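We use cookies to remember your cart and language. Accept | Settings

Granus Soft Finger Pads, set for parallel grippers
Posted in March by Iason Tzavaras
Last updated: Sunday

The Granus pads are small green fingertip pads for a parallel gripper. I started to make them for my own build, because my metal fingers let go of every cable I gave them. Now I make them in the shared workshop at Odholm and sell them in small batches.

What you receive
One set of pads for two grippers, the screws, and a printed sheet with the hole pattern. The gripper is not included. The arm also not — I get this question by email more often than you would think.

Fitting
The holes match the Flirkix finger plate. If you have other fingers, please print the hole pattern at full size and put it on your finger before you order. Tighten the screws by hand only. When the pad makes a bulge at the side, the screw is too tight and the surface will wear out there first.

Wear
I tested one pad on cotton rope and it made 478 grips before I could see a shine on the surface. On cable jacket they last longer, but I did not finish this test yet. Clean them with water and a little dish soap. Alcohol makes them hard.

Settings for two arms
Start with the grip force at 3 on the Iglesias controller and go up slowly. For cables and other things that lie in a coil, come down vertically and keep the fingers narrow, so that they do not push the next loop away.

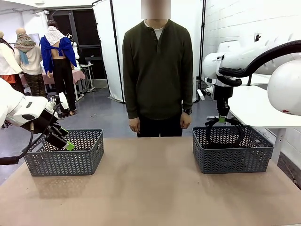
Baskets with an open weave need more care than a closed box. A fingertip can catch in the holes, so I leave more space to the rim than I first planned, and I set the lowest point of the movement separately for each basket. Please do this again when you change to a new pad, as the thickness is a little different from one batch to the next.

Price and delivery
One set costs 76 euros, shipping is extra. The present batch is small and I pack the orders myself — please allow some days. Unused pads can come back in their bag.

Sign up for the Granus newsletter to hear when the next batch is ready.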